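Search this blog
Search

Chasing a Save Bug Through Most of September

A white paper cup, tipped on its side. 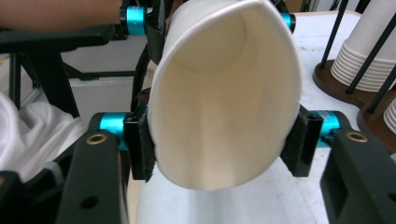
I have been making the same little game on and off for longer than I'd like to admit. It's called Wudach, it's about running a ferry between small foggy islands, and for most of this month I haven't added a single thing to it. No new islands, no new passengers, not even the lighthouse I promised in the last post (sorry to everyone who wrote in about the lighthouse, I really do want to build it!). What I've been doing is looking for a bug in the save system.

The trouble started with a message from a player who had loaded her game and found that all her cargo had moved to the wrong dock. She'd left a load of salt at Gonlow, which is the second island you get to, and when she came back it was sitting over at Galanis, where you can't sell salt for love or money. She was very nice about it. I wrote back that I'd have it fixed by Saturday, and I should know by now never to write that sort of thing to anyone.

My first thought was that the save file was getting damaged on the way to disk, so I spent several evenings writing a checker that compared what went in with what came out. They matched every time. I saved and loaded, saved and loaded, sailed in circles, filled the hold, emptied the hold, and the salt stayed exactly where I'd put it. Then I asked the player to send me her file, and there it was on the very first load – salt at Galanis, plain as day, and a barrel of lamp oil that had wandered off as well.

So the file was fine and the loading was fine, at least on paper, and I went to bed grumpy.

What finally got me moving was opening her file in a text editor and just reading it, top to bottom, all 282 lines, with a mug of tea next to me. I had always been a bit proud that my saves were plain text, and this was the first time I'd sat down and read a whole one. Each piece of cargo is stored with a dock number. Her salt said dock 4. In my copy of the game, dock 4 is Galanis. In the older build she'd been playing when she saved, it was Gonlow.

I'm sure some of you are already groaning. Back in the summer I put two new docks into the list, and I put them in the middle, where they looked tidy, and every dock after them slid down by 2. My own test saves were all made after that change, so of course they worked perfectly. I could have tested until Christmas.

The fix took one evening. Every dock now has a short name that never changes, and the save file stores the name instead of its place in the list. For the old files I wrote a small converter that looks at the version number at the top and moves everything back where it belongs. I had 14 old saves lying around on a backup drive, some of them from when the game was still called Lusora and the ferry was a brown rectangle, and I ran them all through. Twelve came out right. The other two are so old they don't have a version number at all, and I think I'm going to let those go, although one of them has my very first completed route in it and I did feel a pang.

The new build is up now, and if your cargo went astray, load your old file in it and have a look around the docks. Please keep a copy of the old save first, just in case I've been clever again. The lighthouse is next – I've already drawn the stairs.

Filed under: Devlog, Bugs and Fixes, Wudach
Last updated in September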